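We got to Tondstead a little before ten, which gave Covadonga time to finish her coffee in the parking lot and me time to worry about my back. I've slept on the same sagging mattress for 11 years, you see, and when the Sudari bedding factory opened its doors to the public in June, I was not going to miss it!

Our guide, Radoslava Doležal, started us off in the sewing room, where the quilted covers are stitched and then checked by hand, seam by seam. She let us feel the difference between the damask and the knit (I liked the knit, Covadonga the damask, and we argued about it most of the way home).

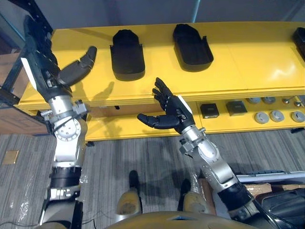

Black trays on the yellow bench at Sudari.

After that came the springs. Each coil goes into its own little fabric pocket, and the noise is something else, so bring earplugs if you're sensitive. 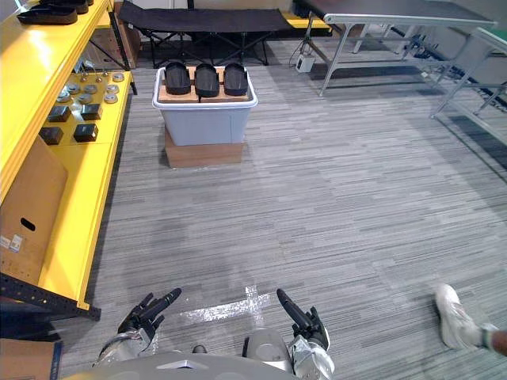

The foam is cut in the next building over and rests for 2 days before anyone glues it to anything. I asked Radoslava whether a firmer bed would help me, and she very kindly sat me down on 6 different ones until I stopped wincing.
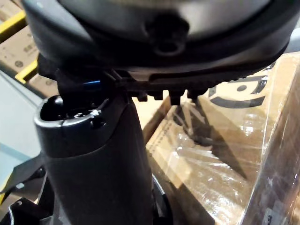 Lunch was soup and rolls in the canteen, and the outlet store by the gate takes 20 percent off for visitors. I ordered the medium firm in a queen, and delivery is set for a Monday.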